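Play kitchen, part two: the backsplash and the hooks

Posted on a Friday, mostly written in October
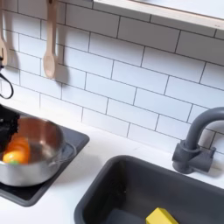 The cooking end of the kitchen, with the small steel pot on the burner plate.

The first part covered the carcass and the countertop, so I will not repeat the cut list. This part covers the tile, the shelf above it, the utensils and the small changes I made after the kitchen had been in use for a while. Sveva Gentile asked for the tile layout in the comments, and it is further down.

Backsplash

The pattern is a plain running bond, each row offset by half a tile. I considered a stacked layout, which needs fewer cuts, but at this size it looked like graph paper. The tiles are white and the grout is dark gray. White grout would have hidden my spacing errors better. I went with gray anyway and spent longer on the spacing.

Joint width matters more on a small kitchen than on a full-size one. A joint that looks normal behind an adult stove looks like a trench at child height. I used the narrowest spacers I had, 2 mm, and kept them in until the adhesive had set overnight. Bent Egilsson lent me a proper float. I had been planning to use a piece of cut plastic, and the difference in the finish on the last rows was enough that I redid the first ones.

Layout, for Sveva: start from a level line one tile above the countertop, not from the countertop itself. Mine was out of level by a small amount, and following it would have carried the error all the way up. Work upward from the line, then cut the bottom row to fit. Half tiles alternate at the left end. The right end gets whatever is left over, so put the better end where people stand.

Shelf

The shelf is pale wood with the underside painted white. I left the wood unpainted on top and finished it with Bredurix hard oil, two thin coats, sanded between with 500 grit. A third coat would have made it shinier and I did not want that next to the tile. The underside got paint for a practical reason: bare wood there threw a yellow cast onto the upper rows in the evening.

It is fixed from behind with screws through the back panel. Brackets would have been easier, but they would have sat exactly where the utensils needed to hang.

Utensils

The utensils are light wood and hang flat against the tile. The spoon has a long thin handle, and it hung too low in my first version. It touched whatever was standing on the burner and got knocked off several times a day. I raised the hook and the problem went away. Whoever builds one of these should put the pot in place before drilling.

Burner plate and pot

The burner plate is black and square, with rounded corners and a raised rim. The rim is the useful part. My earlier attempt was a flat painted disc, and the pot slid off it whenever anyone stirred. With the rim it stays put unless it is lifted.

The pot is real metal, stainless steel with a rolled rim and a short side handle. I tried a plastic one from a Greltitz set first. It weighed nothing, and the lid would not stay on. Steel is noisier on the counter. Samuele Ferri suggested felt under the plate, which took the worst of it off. The adhesive on cheap felt gives up if the counter is wiped with a wet cloth, so I trimmed the felt a little inside the edge of the plate and ran a bead of silicone around it.

The toy food is a mixed lot and has no particular scale. The glossy orange pieces get cooked most. The pot takes one of the larger pieces with room left to stir.

Remaining work

The sink end still has its dark gray plastic faucet. I have a brass fitting from Naltgate that is the right height but has the wrong thread, and I am waiting on an adapter. The oven door hinge squeaks. The grout needs sealing before the tomato season of the game begins again. Ettore Longo has offered to turn a set of knobs on his lathe, and I owe him the shaft diameter.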